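Why Do We Fold Clothes? (And What's a Bamboo Mat Doing on the Bed?)

Kids' Explainers - Home Stuff - 05/06/2020

Big question today. You have a pile of clothes. You could leave it a pile. So why fold?

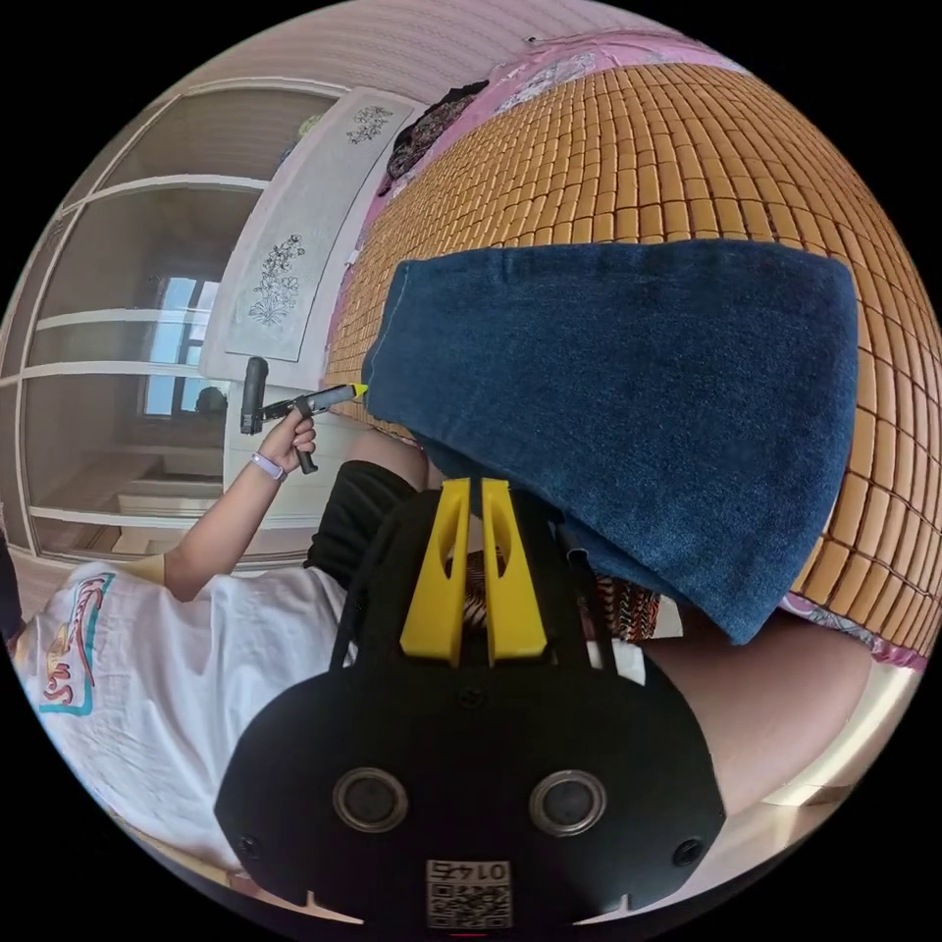 OK so let's start with the pile. A pile is mostly air. Really! Every shirt and every pair of pants has little pockets of air trapped in the bumps and twists. Squash the pile down and it gets smaller, let go and it puffs back up. Folding pushes the air out and keeps it out. Same clothes, less room. That is why a drawer that won't shut can sometimes shut just fine after you fold what's in it.

Next - wrinkles. Cloth is made of threads, and threads are made of tiny fibers. When a shirt sits scrunched up under other clothes, the fibers bend and stay bent. Hello, wrinkles. A folded shirt has a few soft bends and thats all.

Now about denim. Jeans are made of it, and so are some jackets and skirts. Look really close at a piece and you'll see slanted lines, like rain blowing sideways. That's called a twill weave. The threads go over and under each other in steps, and it makes the cloth thick and tough. The threads going one way are usually dyed blue and the ones going the other way are left white. So the outside looks dark and the inside looks pale. Go check. Turn up a cuff.

Thick cloth folds differently from thin cloth. Denim makes a fat round fold and sort of stays where you put it. A thin summer shirt slides all over the place. Try both and feel the difference.

How to fold jeans, the quick way

Lay them flat. Smooth with your hand.
Put one leg on top of the other.
Tuck in the pointy bit at the back so you have a straight edge.
Fold the bottoms up to the waist.
Fold one more time, or 2 if your drawer is tiny.

Done. Crooked is fine. My first ones looked like pancakes.

Where should you fold? Anywhere flat and clean. Lots of people use the bed because it's big and it's a nice height for standing kids. One problem, beds are squishy. Push down on a shirt and the whole thing sinks. A firm mat on top helps.

Which gets us to bamboo mats! In some homes there's one right on the bed, over the sheet. People sleep on them in hot weather. Many are made of small flat bamboo tiles joined together in a grid. Why tiles? One big stiff board wouldn't bend. Little tiles with gaps between them can bend at every gap, so the mat can roll up or curve over an edge. Think of a chocolate bar that folds at the lines instead of snapping.

And why is it cool to lie on? A thick soft blanket hugs you and holds your heat in. Bamboo tiles don't hug. They're smooth and hard, and air can get into the gaps between them. Your heat has somewhere to go. Ahh.

Is bamboo a tree? Nope. It's a grass. A giant, giant grass with hollow stems, and some kinds grow so fast you could measure the change after one night.

Flowery sheets, by the way, usually get their flowers from printing. The color goes on after the cloth is woven. Patterned shirts are often done the same way. A quick test - look at the back. If the pattern is paler there, it was probly printed.

Try this at home

You need 3 shirts and a ruler. Ask a grown-up first if they're clean ones.
Drop the shirts in a heap. Measure how tall the heap is.
Fold them and stack them. Measure again.
Write down both numbers. Then try it with jeans, or towels, or a sweater (sweaters are full of air, big surprise coming).

Words to know

Denim - strong cotton cloth, usually blue
Fiber - a tiny hair-like strand that threads are made from
Twill - a weave with slanted lines
Weave - to cross threads over and under to make cloth

Next time: why do socks have heels?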